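How does an idea turn into a law?

Imagine that the people of Nitville want a rule that every school must have a water fountain on each floor. Wanting it is a fine start, but somebody has to write it down, and that written-down idea is called a bill.

A lawmaker, let's call her Asabe Bako, brings the bill to the other lawmakers. First a small group reads it very slowly, asks lots of questions, and maybe changes a word or two (or a whole page!). 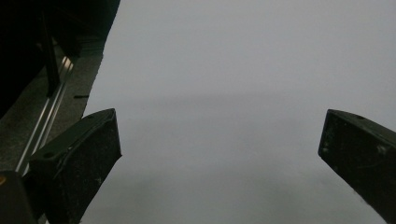

Reading time: 2 minutes

Then everybody gets to vote. If there are 100 lawmakers and they all show up, more than half have to say yes for our bill to move along.

In many places there are two groups of lawmakers, called chambers, and both of them have to agree. After that the bill goes to a leader, such as a governor, who can sign it or send it back. Sending it back is called a veto, and it's a fun word to say out loud.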